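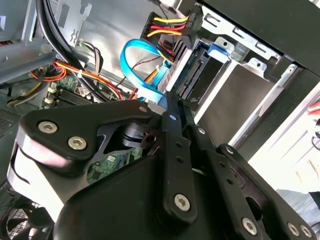 Dear Daithí and everyone at the Edier fund,

Thank you again for your patience over the summer, and for the kind note that came with the second payment. I promised a proper account of how the adult evening classes are going, so I'll try to give you one, though I do tend to wander.

We opened in August with the basic computer repair class and the English conversation group, and by the end of the month 19 people had signed up across the two. The conversation group has grown the most. We had planned it for people new to town, but several have started bringing a parent or a neighbor along, and we've had to move from the small room on Poojary Street into the big one upstairs. It echoes a bit, and the chairs are not what I'd call comfortable, but there is space for a kettle and people stay on talking long after we've finished.

The repair class has been slower going. Two students left when their work shifts changed, and I spent a good many phone calls trying to find an hour that suited everyone (I didn't find one). We now start at 6:30, which still leaves the bus people rushing. The class has got through the main parts of a desktop computer, what memory does and how a processor sits in its socket, and the next few weeks are for backing up files and getting rid of unwanted programs. They asked for that last part themselves!
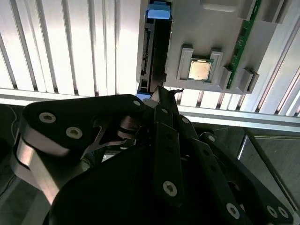
Pornthip Thaweesak wrote to us after her fourth class that she had put off asking questions all her life, and that she had asked more of them in one evening here than in all her years at school. She also wants the handouts printed larger, and she is quite right, so we are redoing them.

On money, we are $100 under on printing and over by a little more than that on rent, thanks to the bigger room. I'd like your permission to move the printing money across. The childcare line hasn't been touched yet. Our sitter is ready to begin once her paperwork comes back, and I have 14 families who say they would use her.

Before the next report I hope to have the Jenduretti library branch agreed as a second site. They have been very welcoming, but the evening opening hours need to be settled with the county, and that takes as long as it takes.

With warm thanks from all of us at Starnberg Evening Classes

Last updated: Oct 3, 2018

Related
Starnberg Evening Classes: fall timetable
Getting to Poojary Street by bus
How the Edier fund chooses its projects

Comments

Daithí Dolan: Thanks for this, a pleasure to read. Fine by me to move the printing money to rent. Please send a line by email so I have it on file.

marla_k: Is the conversation group still taking people? My mother-in-law would love it but she can't manage stairs.

Jo: Please do the backup class again in spring, I missed the sign-up.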